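Nakora is up and picking, and setting it up took a tray of whistles

Thursday, July 24, 2025

The Nakora picking cell at Berside started its summer test block this week, and what a fun week it has been! Nakora is a small arm that learns to pick up light, awkward things, and few things are as awkward as a sports whistle with a split ring on the end. Between runs, everything it handles goes back to a starting layout by hand.

Theda Görtz, who runs the cell, worked out the layout with Ilse Kröger. Whistles go along the far rim of a black tray, mouthpieces outward, with the cords gathered in the middle.

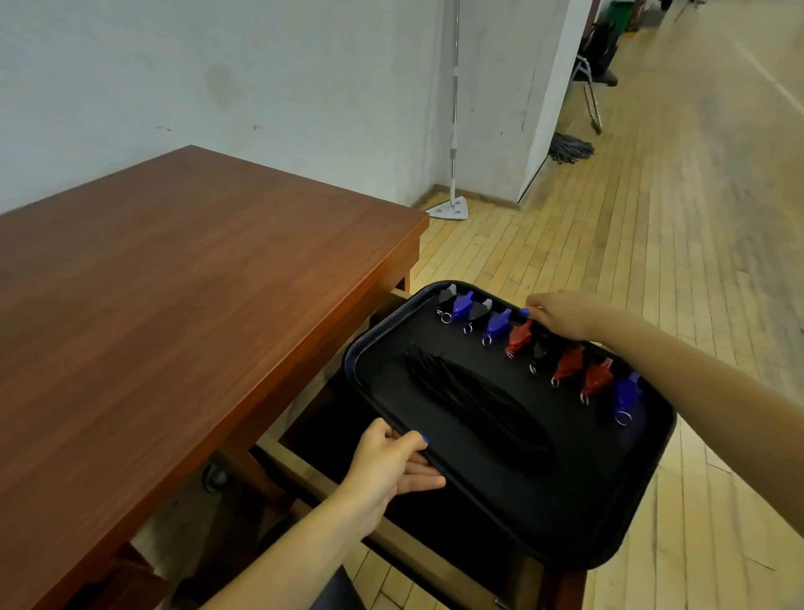 Black cord on a black tray is hard going for the vision system, so Görtz recalibrates the overhead camera every morning before the first run. She also wipes down the finger pads and checks the air line for leaks. Last week a worn pad kept letting the rings slip. Kröger swapped it over lunch, and the cell went straight back to work (cheers all round).

"I love the reset," Görtz said. "You get to know every whistle. After a few days you can tell from the layout which picks will be tricky."

The second task brings in a flip scoreboard and a heap of tangled lanyards, which the team is especially excited about. Cords never fall the same way twice, and the arm has to find a free end before it can lift anything.
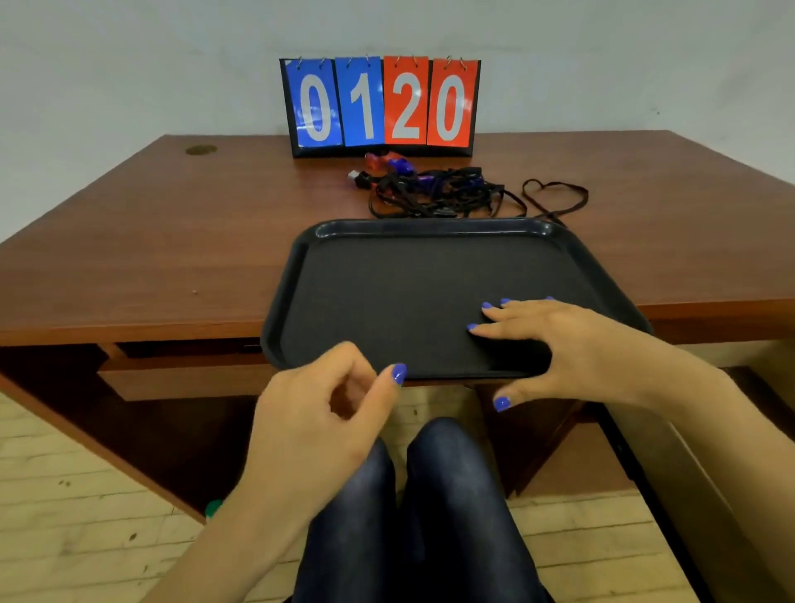
The tray on the desk, with the cords and flip scoreboard behind it.

The block is planned for 400 runs. A second set of finger pads is on order from Teuber, and the lanyard task will continue into September.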